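Anayeli Salinas sizes heat pumps for Trosivcombe, a four-person installer in Stomodville, and spends most of her week on heat loss surveys. She says the survey decides more than the choice of unit.

"We go room by room," she said. "Wall type, window area, ceiling height, which side faces north. A whole-house figure tells you the capacity, but it won't tell you that the back bedroom needs a bigger radiator."

Her last job before we spoke was a 213-square-meter house that had been quoted twice on floor area alone. Both quotes came out too large. Oversized units start and stop too often in mild weather, she said, and the compressor wears sooner.

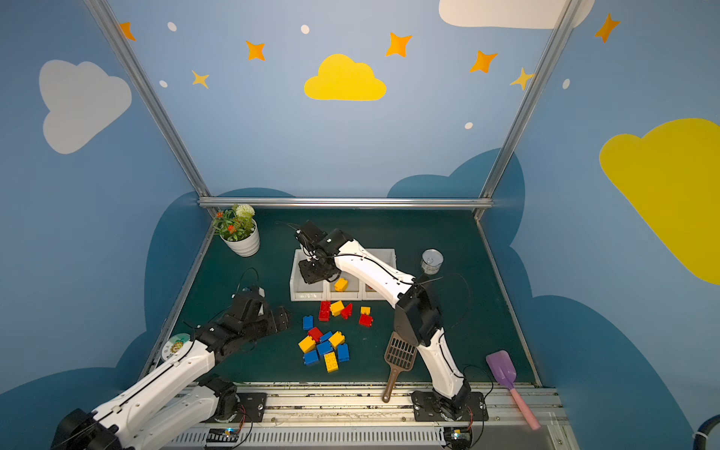 Flow temperature is the next question. Salinas designs for 95 degrees Fahrenheit on underfloor loops and goes higher only where existing radiators stay in place. "Every few degrees you add costs you efficiency – that goes on the bill every month."

Her colleague Renato Sarmiento handles commissioning. He balances the loops, sets the weather curve and goes back after roughly 32 days to read the meter. "Most people have turned the thermostat up and down by then," he said. "I ask them to leave it at 72 for a week so I can see what the system does."

Defrost cycles bring in the most calls, usually in January. Sarmiento now covers them at handover, along with where the meltwater drains.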